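Comms room check, Birkholm site
2023-09-14
By Holger Lunde

Door — closes and locks. Sign on it faded, reorder.

Floor — clear. No trailing leads across the walkway. Mat by the door curling up at one corner, tape it or bin it.

Extinguisher — CO2, in date, pin and tag OK. Bracket loose, one screw gone. Same as August.

Smoke head — tested with Rundotell on the phone, panel picked it up first go. Dust cap was still on the spare, now off.

Rack and patch leads — see below. Blue leads only for this rack please.

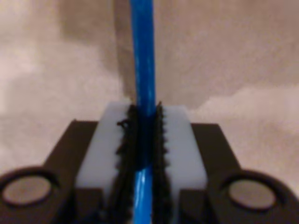
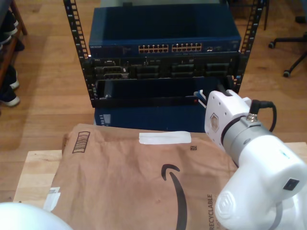
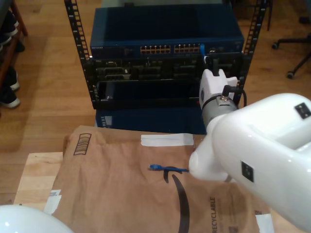
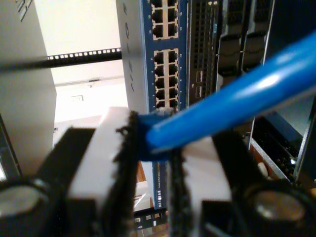
Item 5, rack and blue lead. Second and third: Netgear switch at top, server directly beneath.

Emergency light — ran 32 minutes then I had to go. Needs the full test, book it.

Sockets — PAT labels OK exept the kettle lead somebody has left in here. Removed. No kettles!

Storage — 7 boxes of old MacRitchie paperwork still stacked by the riser. Fire load, asked twice now. Plesamano will collect for 200, needs a signature.

First aid box — plasters low, eyewash out of date. Ordred both.

Air con — filter grey, rinse it. Drip tray fine.

Result: pass with actions. Bracket and boxes before next visit, rest when you can.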